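The Pine Table: a small gallery

August 21, 2019

Home > Gallery > Tables and benches > The pine table

So many of you have asked about the pine table since we put it on the list in July that I thought it had better have a page to itself, and as usual I've written more than I meant to. If you only came for the pictures, please feel free to scroll, I won't be hurt! But if you like wood the way we like wood, get yourself something to drink and stay a while.

The boards came from Štěpánek, the little mill on the Carndale side of the river, where we've bought our softwood ever since the year 2000, when the shop was still one rented bay and a heater that smelled of toast. They don't sort the pine very hard over there. You get the clear pieces and the knotty pieces bundled up together, and you take them home and lay them all out on the floor and start moving them around. I love that part. I could do it all day, and there have been days when I did, with lunch going cold on the bench and everyone stepping over me.

This one is number 402 in our book. The top is 81 inches along the grain, a little longer than our usual, and it got that way for no grander reason than that the boards were long enough and it seemed a shame to cut them.
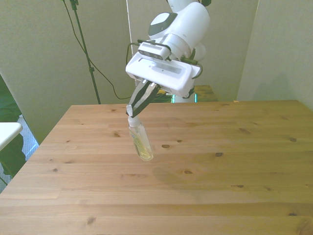 We had a good long talk about knots before any glue came out. There's a way of building a pine top where you saw around every knot and end up with something very even and very polite, and plenty of people do it well, and I've done it myself when a customer wanted it. But a knot is where a branch was, and I like to be able to put my thumb on one while I'm waiting for the coffee. So the knots stayed. What we did do was shuffle them, so that they weren't all huddled together at one end like people at a party who only know each other.

Color is the other thing you're shuffling. Two boards from the same bundle can be as different as butter and peach jam when they're fresh, and then they drift toward each other as the years go by and the light gets at them. Bình Tô, whose eye for this is far better than mine, likes to stand the boards up against the wall overnight and look at them again in the morning before deciding anything. I used to think this was fussy. Now I do it at home with the curtains.
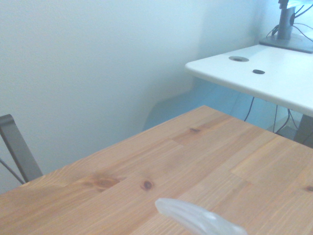
Up close with the knots and the grain, looking toward a corner. The tones run from honey to a pinkish orange-brown.

I do have a soft spot for grain that swirls. When the saw goes through the wood near a knot the lines have to bend to get past it, and you end up with these pools and ripples that no one could draw on purpose. They're also the places that tear out if your plane iron is even a bit dull, so they keep you humble. We took those parts down with a card scraper, slowly, changing direction every time the grain did, and finished with paper by hand. It's the sort of afternoon where you look up and the radio program you were listening to ended a long time ago.

A few of you wrote in to ask about the little lines that run across a strip here and there. Those are end joints, where one piece stops and the next begins. We use them whenever a nice board is too short to make the whole run, which happens a lot when you don't want to throw good pine in the stove. They get staggered so that no two fall side by side, the same as you'd lay a floor. Some folks would rather not have them, and we can build a top from full-length boards if you ask, though you may wait a while for the mill to come up with enough of them. I think they're pretty. A paler board meeting a yellower one gives your eye somewhere to stop.

Now then, the finish, which is the question we get more than any other. Our pine gets oil and a little wax, no varnish. Varnish on pine looks wonderful until the first time something heavy gets dropped on it, and then you've got a dent with a white crack around it and you have to do the whole top over. An oiled top dents too, of course it does, it's pine! But you can lay a damp cloth on the dent and touch it with a warm iron, and a good part of it will come back up, and then you rub in a drop more oil and go on with your life.
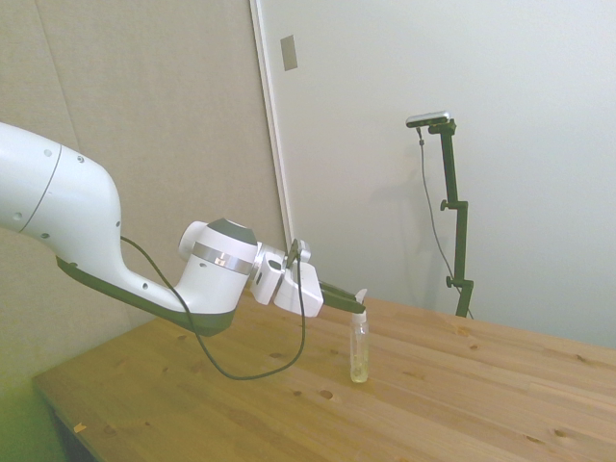 Hường Kiều wrote to us that she has had one of our oiled pine tops in her kitchen for years, that she was nervous about it for exactly one winter, and that she has since stopped chasing after people with coasters. Her advice was to wipe up anything with color in it right away, beet juice above all, and to let the rest go. She also said that the rings from the first year have faded so far into the wood that she has to hunt for them, and that she rather misses a couple of them.

I was so pleased to get that letter. It's just what I try to tell people when they come by, and it sounds much better from somebody who has really eaten supper off the thing. I would only add that a small bottle left standing on the table is nothing to worry about if the bottom of it is clean. It's the drip that has run down the side and sat there all night that leaves a mark, whether it's cooking oil or hand soap or anything else. Pick the bottle up, wipe underneath, put it back. If you do find a ring, try a soft cloth and a tiny bit of our wax before you go anywhere near sandpaper, and always, always go with the grain.

For everyday cleaning, a cloth wrung out in warm water with the smallest squirt of mild soap is plenty. Dry it after. Please don't let water stand on it, and please keep the kitchen sprays with bleach in them well away, they'll turn the wood gray and flat and you'll be sad and so will I. Twice a year for the first couple of years it'll want a fresh coat of oil, and after that, whenever it starts to look thirsty. You'll know. The grain goes a bit chalky and dull, and then you put the oil on and the knots darken and the whole top wakes up, and I promise you'll call somebody into the room to look.

(One warning that I repeat to everybody: spread your oily rags out flat, outdoors, until they're stiff and dry. Don't ball them up in the trash, they can heat up all by themselves. I'll go on saying this until I retire.) 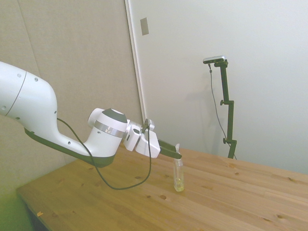 Pine moves, too, and you should be ready for it. In a dry winter the top will shrink across its width and in a sticky summer it'll swell again, and you may catch the edge with your hand one day and think it wasn't like that before. It wasn't. We fasten the tops with wooden buttons in a groove so they can slide as they please, and if you ever take yours off to get it up a narrow staircase, please put the buttons back the way you found them and don't be tempted to add screws. A screwed-down top has nowhere to go and it'll split along a glue line, usually in the middle of the night with a noise like a dropped plate. Ask me how I know.

And it will change color. When it's new it's that light, warm honey that makes a room feel as though the sun has come out, and over time it deepens toward amber. If you keep a bowl or a runner in one place all year you'll have a pale patch under it, so move your things around now and then. Or don't! My mother's table had the ghost of a bread box on it for most of my childhood and we were all very fond of it.

We have wood set aside for two more tops like this one, same mill, same mix of knots and clear, and Bình has already begun leaning boards against the wall. They can be made shorter without any trouble. Longer is a conversation. A top by itself is $384 in the small size, and the full table with base is priced by length, so do call or write with your measurements, and measure your doorways while you've got the tape out.

You can come and put your hands on one at Furkedano, at the bottom end of Grornville by the feed store, any weekday until five. Park around the back, where the ground is flatter. If the front door is locked, knock on the big one, and knock hard, we're probably running the planer.

More in this gallery: The ash bench / Three-legged stools / Shelves for an awkward corner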